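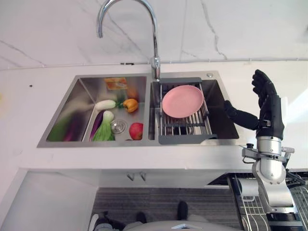

The Wadness 1009 is an expanding dish rack for use in or over a kitchen sink. It has two sets of parallel steel rods that slide past each other, with gray plastic end caps at the ends. There is no tray, no cutlery cup and no upright plate holder in the box. I bought it from Femard for $30 to replace a countertop rack, and have used it for nine weeks in a double-basin stainless sink with a tall gooseneck faucet on the divider. That layout suits it. One basin can take the rack and a plate laid flat, and the other is left for washing produce, in this case radish, bok choy, eggplant, a bell pepper and an apple, with no need to clear one job before starting the other.

Reviewed by Gun-woo Hong
Posted Jun 11, 2020

What is in the box

The rack, assembled, in a cardboard sleeve. One sheet of instructions in four languages, most of which deals with cleaning. The sheet gives a minimum and maximum span but does not say whether these are measured to the outside of the end caps or to the inside. They are measured to the outside. Anyone buying for a sink at the upper end of the range should subtract the width of both caps before ordering, or the rack will reach the far side with nothing left to rest on.

Weight on my kitchen scale is nearly 700 grams. The Effiong countertop rack it replaced is a good deal heavier and needs its own drip tray.

Fit

Measure the basin at the rim, front to back and side to side, and then measure it again lower down if you plan to set the rack inside. Many stainless basins narrow toward the bottom. The Wadness can be set wide, resting on the rim, or pulled in and wedged lower. The rim position is the one the instructions show, and the one I would recommend for daily use.

Setting the width takes a few seconds. Hold one end cap still and pull the other. There is no lock. Friction between the two rod sets keeps the rack at its width, and on a new unit the friction is high enough that it does not creep. After nine weeks it slides more easily than it did and I can now move it with one hand, but it has not changed width under load. I would still prefer a thumb screw.

The end caps are the part that matters most. They are a firm plastic with a slight texture on the underside. On a flat rim they sit level. On a rim with a raised bead, such as the one in my mother-in-law's kitchen, they rock a little from corner to corner. A strip of silicone shelf liner under one cap stopped it.

Clearance under the faucet was fine in my case. With a short faucet, measure the height from rim to spout and allow for your largest bowl. A pot standing on the rack at rim height sits well above where it would sit in the basin, and a low spout will not clear it. If the faucet is on the divider, check too that the spout still swings across to both sides with something tall on the rack.

Load

I tested with dinner plates, a cast iron skillet and a stockpot filled with water in steps. At the narrow setting the rod sets overlap for most of their length and there was no bending that I could measure with a straightedge. At the widest setting the overlap is short, and the middle of the rack drops visibly under the full stockpot. It came back to flat when the pot was removed. I did the wide test three times with the same result and then stopped, as I wanted to go on using the rack.

My reading is that the wide setting is fine for plates, cups, produce and a colander. Put heavy pots near an end, close to the rim.

Drainage

Flat items drain well. The rods are round, so the contact with a plate is narrow and very little water is held there. Plates laid flat, face down, dry at the same rate as they did on the Effiong, and faster than on a towel. Plates laid face up hold a film of water in the middle, as they would anywhere.

Cups are less good. The gap between rods is wide enough for an espresso cup to tip, and stemmed glasses cannot be placed with any confidence. Mugs are stable when set down across several rods.

Cutlery falls through. Knives and forks can be laid across the rods, but small spoons turn and drop. I keep cutlery in a separate cup next to the sink. Wadness sells a clip-on holder separately, and I have not tried it.

The rack works well as a support for a folded or rolled cloth. Wrung out and left across the rods, a dish cloth gets air from below and has stopped developing the smell it had when it was hung over the faucet.

Moving it between basins 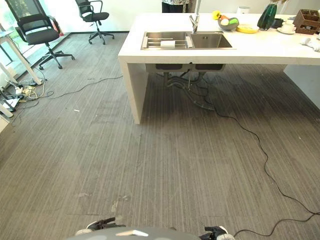

A double sink makes the rack more useful than it would be in a single one. I lift it from one side to the other several times a day, depending on which basin I want to wash in. My two basins are close enough in width that it does not need resetting. If yours are unequal you will be sliding the rack each time, and the lack of width marks on the rods becomes an annoyance. I put a small scratch on one rod with a file for a friend's unequal sink, which solved it, although it is the sort of thing that should be stamped at the factory.

The counter space recovered is the footprint of the old rack plus its tray. On a kitchen island that has to carry a fruit bowl, a vase, a cup and a basket as well as the sink, that is a large gain. On a long counter run it may not matter to you.

There is a cost to this. A rack over the sink occupies the sink. With a single basin you have to move the dishes before you can fill it, and I would not buy this rack for a single basin unless it is a wide one and the rack can be pushed to one side.

Cleaning and finish

The instructions say to wash by hand and dry before storage. I have done the first and mostly not the second. After nine weeks there is no rust on the rods. There is a line of limescale where the two rod sets overlap, which can only be reached by pulling the rack fully open. White vinegar on a toothbrush removes it. The water here is hard, so others may see less.

The end caps collect residue along the seam where the rods enter. A thin bottle brush reaches it. The caps do not come off, or at least mine did not with the force I was willing to apply, so any water that gets inside has to find its own way out. I stand the rack on end overnight once a week and a small amount of water usually runs out onto the towel.

I put it through the dishwasher once, on the top shelf, at its narrowest setting. No change to the plastic. It did come out stiffer to slide for a day or so.

Compared with a roll-up mat

The obvious alternative is a roll-up mat of steel rods joined by silicone strips. I borrowed a Javley from Bhupendra Kaushik for two weeks in May and used the two side by side, one over each basin.

The Javley stores smaller. Rolled, it goes in a drawer, where the Wadness has to stand in a cabinet beside the baking sheets. The Javley also has closer rod spacing, and small cups are steadier on it. It has no adjustment, so the excess hangs past the rim or lies on the counter, where it drips. Under the stockpot it sagged earlier than the Wadness did at a comparable span, and it slid on the rim when I pushed a pan sideways. The Wadness did not slide.

For occasional use, or in a kitchen where the rack is put away after each meal, I would choose the mat. For a rack that stays out, the expanding type is steadier and easier to lift with things on it. I have carried it across to the other basin with three plates in place, which cannot be done with a mat.

Faults

No lock on the slide.
No width marks.
Published span includes the end caps.
Sealed caps that hold water.
Rod spacing too wide for small cups and all cutlery.

One rod on my unit was also slightly bowed on arrival. It made no difference to use and I did not return it. Kaushik later ordered a 1009 for himself and reports that his rods are straight, but that one end cap had a rough molding line, which he took off with fine sandpaper.

Who should buy it

Owners of a double sink with flat rims, who wash plates, pots and vegetables by hand and are short of counter. At $30 it costs more than a mat and less than the Effiong. People who mainly dry glasses and cups should look at an upright rack with pegs. I have not tested it on an undermount sink with a stone edge, and the instructions do not mention that case. Wadness did not answer my email about replacement caps.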